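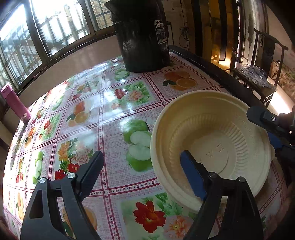 Wipe-Clean Tablecloths and Plastic Basins: Your Questions

Posted in December by the Lodirholm housewares desk

Is the fruit and flower pattern still being sold?

Yes. The squares with green apples, oranges and bouquets, set off by dark red double lines on white and pale pink, are in stock at the Kamosthorpe and Murnton stores. We cut it from the roll, so you can have any length you need. The last delivery was 900 yards and there is plenty left.

How much should I buy for my table?

Measure the length of the table and add the drop you want at both ends. Most people like 6 to 8 inches. If the table is mainly for chores, a shorter drop is easier to live with, as a long one catches on knees and chair backs. For a round table, buy a square piece and trim it at home with ordinary scissors. The edge won't fray.

Can I wash up in a basin on top of the cloth?

You can. Water that splashes over will sit on the surface until you wipe it. Check the seams and the underside when you finish, especially on a wood table. Water that gets underneath can leave a white mark if it stays overnight.

Can I put hot water in the basin?

Hot tap water is fine. Don't pour in boiling water straight from the kettle. Put 2 inches of cold in first and then add the hot. The same goes for the tablecloth: use a trivet under pans, and never iron it.

How do I get the fold lines out of a new cloth?

Lay it on the table and leave it for a day or two in a warm room. If you're in a hurry, use a hair dryer on low and keep it moving. Rolling the cloth on a cardboard tube stops the creases from coming back.

My cream basin has gone yellow. Is it worn out?

No. Light-colored plastic darkens with age and sun, and it doesn't affect use. Tea, tomato and turmeric stains are different. Spread on a paste of baking soda and water, leave it 30 minutes, and rub with a soft cloth. Work it into the ribs around the base with an old toothbrush. Scouring powder will scratch the plastic, and scratches hold dirt.

What can I use on the tablecloth?

Dish soap and warm water. For ballpoint ink, dab with a little rubbing alcohol and rinse right away. Test a corner first, because alcohol can lift the print if you rub hard. Bleach and nail polish remover are not suitable.

Should I use one basin for everything?

We suggest one for food and another for laundry and floors. Buy two different colors or mark the bottom.

Do you sell Rieger table clips?

Kamosthorpe has them in packs of four. They fit tabletops up to an inch and a half thick.

Can I return a cut length?

Only if there is a fault in the print or the backing. Uncut goods can come back with a receipt. The returns counter closes at noon on Friday.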